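Paper, paper, paper: how I finally dealt with the filing

Friday, August 7, 2026

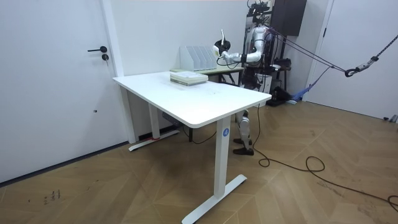 The white magazine file, up on the table.

So last time I promised you an update on my paper problem, and then I skipped a month. Sorry! Several of you wrote in to ask whether I'd been buried under it.

A quick recap for the new folks. When I moved to Ludholm I brought every piece of paper I'd ever been handed. Warranties for things I don't own anymore. Bank statements from an account I closed. A receipt from a bakery, folded into quarters, that I must have thought was important. It all came along in wine boxes, and the wine boxes went under the stairs, and I walked past them for two winters feeling bad.

In April I pulled the first box out because I needed the papers for the boiler. It took me a whole evening to find them (they were in an envelope marked "Holiday") and by then I was cross enough to keep going.

My first idea was a scanner. I read reviews for a week and a half and nearly bought one, and then I sat down with one box and a timer and realized most of what I was planning to scan could go straight in the recycling. If you take one thing away from this, sort before you shop. I still don't own a scanner. My phone does fine for the handful of things I want a copy of.

My second idea was a filing cabinet, and this one I did buy, secondhand, from the Türkmen place by the station. Four drawers, a lovely dull green. I filled it in an afternoon and never opened it again. Drawers don't work for me. Once something is lying flat in the dark it's gone from my head, and the bill inside it goes unpaid. It now holds paint and extension cords in the garage and it's very good at that.

What I've ended up with is magazine files. The plain upright kind, open at the top. I have one for each part of life that keeps sending me mail: house, money, health, car, and one that just says "Now." Anything I have to do something about goes in Now, and on Sunday evening I make tea and empty it. Some Sundays it's two letters. Last Sunday it was a tax form and I had to have a second pot.

A few things I learned the slow way:

Don't label too finely. I started with "electricity" and "water" and "internet" as separate files and spent my life wondering where the combined bill went. "House" is plenty.

Cheap cardboard ones sag. I bought a flat pack set and after a couple of months the whole row was leaning like tired people at a bus stop. The Mendiseo ones I have now are stiffer and they've stayed upright so far. They cost more than I wanted to pay, I'll admit.

When a file gets full, go through that file and leave the rest alone. I used to turn one full folder into a whole weekend of reorganizing and then give up at lunch on Saturday with paper all over the bed.

Keep a pen right there. You'd be amazed how many letters sat around waiting for me to walk to the kitchen for a pen.

For what stays and what goes, please check the rules where you live, as tax papers especially have their own time limits. I keep mine longer than I have to, out of nerves. Appliance manuals I've let go of completely, apart from the one for the oven, which has a clock I have never managed to set without it.

The letters were the hard part. I found a bundle from my grandmother between two insurance policies, and that was the end of sorting for that day. They have a proper box of their own now, with a lid, upstairs, and I'm not calling it filing.

I did one last sweep of the stairs cupboard in the spirit of victory and found another wine box behind the vacuum cleaner. It's taped shut. I've moved it to the hall, where I have to step around it to get to the coats — we'll see how long that lasts.

Next time I want to talk about desks, and mostly about what's allowed to live on top of them. I've been going back and forth with a reader who keeps hers completely bare and I can't decide if I'm jealous or a bit scared of her. If you've got strong feelings about pen pots, trays or the little Wident drawer units that everybody seems to be buying, hit reply and tell me. I read all of them, even if it takes me until Sunday and a pot of tea.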